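Bleeding the fuel system on an older diesel

Run a diesel dry and air gets into the lines, so it won't restart on fresh fuel alone. Put in at least 4 liters first. Park on level ground and set the brake.

Loosen the bleed screw on top of the filter housing one turn and work the hand primer until the fuel comes out with no bubbles. Tighten the screw while fuel is still flowing.

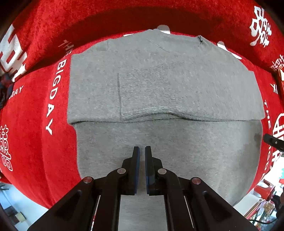
Issue 804, page 30

Crank for ten seconds, then let the starter rest for a minute. If it hasn't caught after four tries, go back to the filter and bleed it again. Wipe up any spilled diesel.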